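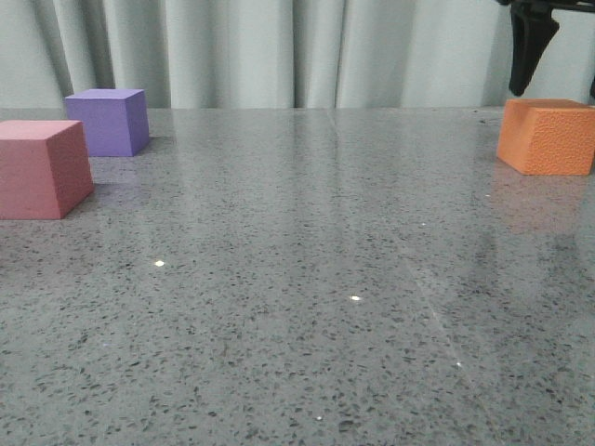 4.2 Glare-Aware Target Selection

Ondetti receives two color streams, one from a fixed camera and one from a small camera at the wrist, and has to agree with itself about where each block is before the planner is allowed to move. Our first version simply averaged the two position estimates. It worked well on matte surfaces and fell apart on polished ones, and finding out why has been the most enjoyable part of this project.

The detector, Min, groups pixels by hue and then fits a top face to each group. Hue is a wonderful cue for foam blocks because it survives changes in scale and viewing angle. On a glossy surface, though, a block can leave a tinted reflection in front of itself, and a low camera will happily merge the two. The fitted face slides toward the viewer, and the grasp point slides with it. We now fit the face and the reflection as separate regions and keep only the region with the sharper border. This single change touched fewer than 40 lines of code.

Figure 4. Fixed view (start of section) and wrist view (below) of the block workspace. 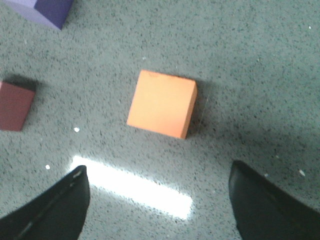 The second part of the method is a per-pixel trust map, computed fresh for every wrist image. Each pixel starts at full trust and loses it as brightness nears saturation, with a soft falloff so that the map has no hard edges for the tracker to lock onto. In Figure 4 the wrist view has a near-white band of glare lying between the gripper fingers, short of the orange block. The band would get almost no trust, while the block's pale top face keeps its full weight. The black fingers are masked separately using the known gripper opening - a cheap step, and we were delighted by how much it steadied the output.

Fusion is then a weighted least-squares update over both views. Blocks cut by an image border, like the purple one in the wrist view, still contribute, but only through the edges that can be fitted. Their missing sides are left free.

We tuned the falloff on 2,871 wrist images labeled by Jamila Fakir and Tatu Mfaume, using the Stesine annotation tool. The complete set holds 2,998 images; the remainder was kept aside for the tests in Section 5. The trust map adds 18 milliseconds per update on our control computer, which leaves room for the planner to refresh its path during the approach.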